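Hilo rápido porque me lo habéis pedido tres personas por privado y no voy a escribir lo mismo tres veces. Va de inserción, va de cámaras y va de por qué he tirado medio mes de febrero a la basura

1/ Contexto para quien llegue ahora: tarea de encaje. Pieza azul con un saliente, bloque gris con un hueco cuadrado. Coger, llevar, meter. Un niño de dos años lo hace. A nosotros nos ha costado 1593 demostraciones

2/ La pregunta del trabajo (nombre interno Gidisar, no preguntéis): ¿hace falta la cámara de cabeza si ya tienes la de muñeca? Mucha gente la quita en cuanto puede. Menos datos, menos calibración, menos cables

3/ Método, en corto. Misma política, mismos datos, mismas semillas. Lo único que cambia es qué vistas entran. Solo muñeca / solo cabeza / las dos / las dos pero con dropout de vista durante el entrenamiento. Cuatro variantes

4/ El dropout de vista es una tontería de implementar. En cada muestra tapas una de las cámaras al azar y la política se busca la vida con la otra. Nunca las dos a la vez, eso lo probé y aprende a quedarse quieta

5/ Evaluación: 204 intentos por variante, con la posición inicial sacada de una lista fijada de antemano. Nada de "pongo la pieza donde me parece". Esto lo digo porque la primera tanda la hice así y tuve que repetirla entera. Febrero, sí

6/ Vistas del montaje, dos de muñeca y una de cabeza: 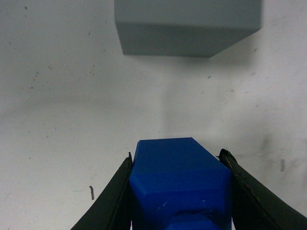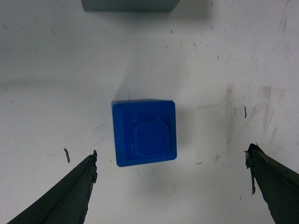
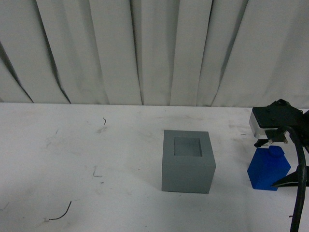

7/ Hendrik Smits: "Con solo muñeca yo vería el fallo venir. En cuanto el objetivo se sale del encuadre la política va de memoria. ¿Lo habéis medido o es intuición?"

8/ Medido, en parte. Etiqueté a mano los fallos de la variante de solo muñeca y el grupo más grande es justo ese: agarre correcto, pieza bien cogida, y luego baja al lado del hueco tan tranquila. No duda. Eso es lo que más rabia da

9/ La de solo cabeza falla al revés. Llega siempre a la zona buena y se queda corta en lo fino, apoya el saliente en el borde del hueco y empuja. Y empuja. Hubo que poner un límite de fuerza porque me daba miedo por los dedos

10/ Las dos juntas sin dropout: mejor que cualquiera por separado, normal. Pero (y esto no me lo esperaba) si le estropeas una vista en evaluación se hunde más que la que nunca la tuvo. Se apoya demasiado en una y la otra la lleva de adorno

11/ Con dropout pierde un pelín en condiciones limpias y aguanta mucho mejor cuando algo va mal. Para mí compensa de sobra. Para un paper donde solo cuenta la columna de condiciones limpias, pues no, y así nos va

12/ "Estropear" = tapar la cámara, desenfocarla o girarla unos grados. Lo de girarla es lo más realista con diferencia, cualquiera que haya tocado un soporte sin querer lo sabe

13/ Cosas que NO hemos probado, antes de que me las digáis: otra pieza, otro color, otro fondo, otro robot. Es una tarea, una mesa y un par azul/gris. No saquéis de aquí una ley general porfa

14/ Tampoco tengo fuerza en la entrada. Hendrik lleva semanas insistiendo en que con fuerza la variante de cabeza resucita, y puede que tenga razón. Está en la lista, detrás de otras 4 cosas

15/ Detalle práctico para quien quiera repetirlo: sincronizad bien las cámaras. Teníamos la de cabeza con retraso respecto a la de muñeca y durante días pensé que era un probelma del modelo. Era un buffer. Un buffer!!

16/ Otro: no recortéis la vista de muñeca para quitar los dedos. Parece que estorban, pero la política los usa para saber cuánto ha cerrado. Los recorté una tarde, entrené toda la noche y por la mañana agarraba aire

17/ Y otro más: grabad demos con errores corregidos. Acercarse torcido, parar, enderezar, entrar. De las 1593 hay un buen puñado así, y al quitarlas baja todo, las cuatro variantes. No he puesto ese resultado en la tabla principal, va al apéndice

18/ El código lo soltaremos cuando lo limpie (ahora mismo hay una función que se llama arreglo_final_2 y me da vergüenza). Los datos van aparte en Trodalow, con las listas de posiciones iniciales incluidas para que podáis usar las mismas

19/ Me preguntan por dm si esto sirve para humanoides. Ni idea. Sirve para encajar una cosa azul en una gris

20/ Borrador el miercoles que viene si no se tuerce nada. Si alguien tiene números de dropout de vista con más de dos cámaras que me escriba, me interesa bastante más que las citas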